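Search this diary... Go

May, after tea

The jars are done! Well, washed and lined up on the bench, and I am so pleased with them I keep wandering back into the kitchen for another look. I'd been saving them in the laundry cupboard for ages and finally dragged them out this morning, put the radio on and got stuck in.

First job was the bench itself. Wiped the whole length down, then went along the seams between the planks with an old toothbrush (very satisfying, the crumbs that come out of there!). I do love that pale oak. The oil I've got is the Palumbo one and the tin says 1000 mL, so I should get another coat or two out of it before winter properly sets in -- but that can wait until I've got the jars put away.

Then the washing up. Hot water, bottle brush, a good slosh of Usix, lids done separately so the gingham doesn't get knocked about. I love those lids. Red and white check makes me think of scones and church fetes and my nan's pantry, and I'd keep a jar for the lid alone.

Plans for them, while I remember:

Mandarin marmalade
The tree is absolutely loaded this year and I want to get in before the possums do. The Tultden recipe says up to 4 jars from one batch, and that's precisely what I've got with the checked lids, so it's meant to be. Must buy sugar. The new kitchen scales are brilliant too -- I put a bag of fruit on and it came up 731 grams straight off, no fiddling with the dial.

The back of the bench
Everything is against the wall now, checked lids at the left end, then the tall jar with the black lid and the flowery label, then the black candlesticks with their white candles in. I tried the candles over on the windowsill first and didn't like it a bit. They look gorgeous at different heights against the plain wall!
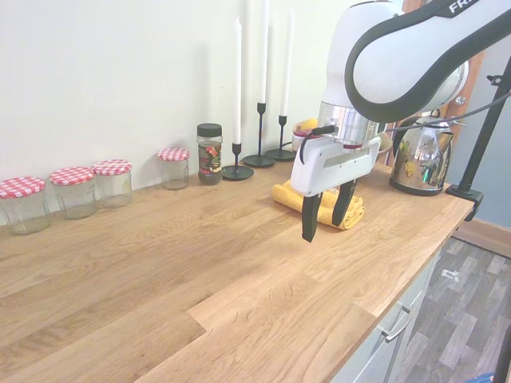 The drawer under the kettle
Tomorrow's treat. Elastic bands, bread tags, birthday candles, the lot. I've got a Plastgate divider for it, 292 mm wide, and if I measured properly it'll slide straight in. Might do it before breakfast, I'm that keen. Then sugar, then mandarins.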